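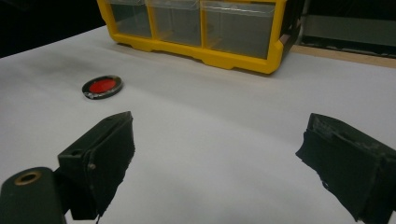
Home News Projects Visit Contact
2 min read

FLORUSVILLE, February – Kotian, the hand-held gripper built by members of the Brakard shared workshop, is ready for other people to build. Full plans and a parts list go out free this month, and we couldn't be happier! Asif Khokhar and Yvonne Ellwood spent 12 weekends on it between them. The padded black fingers went through two rebuilds, and the brass threaded insert in the mount lets you bolt on a new part without chewing up the plastic. Practice pieces are things any workshop has lying around, like the little red-centered disc on the white tabletop.

"I wanted something you could fix with one screwdriver," said Ellwood. "The padding frays, you peel it off, you stick on more. Fine by me."

Khokhar drew the finger blocks and is already at work on a narrower pair – he has his eye on very small screws.

Brakard will hold two build evenings in the Grandero room, both starting at 7 p.m. Bring a laptop if you have one. Tools are provided, and beginners are very welcome.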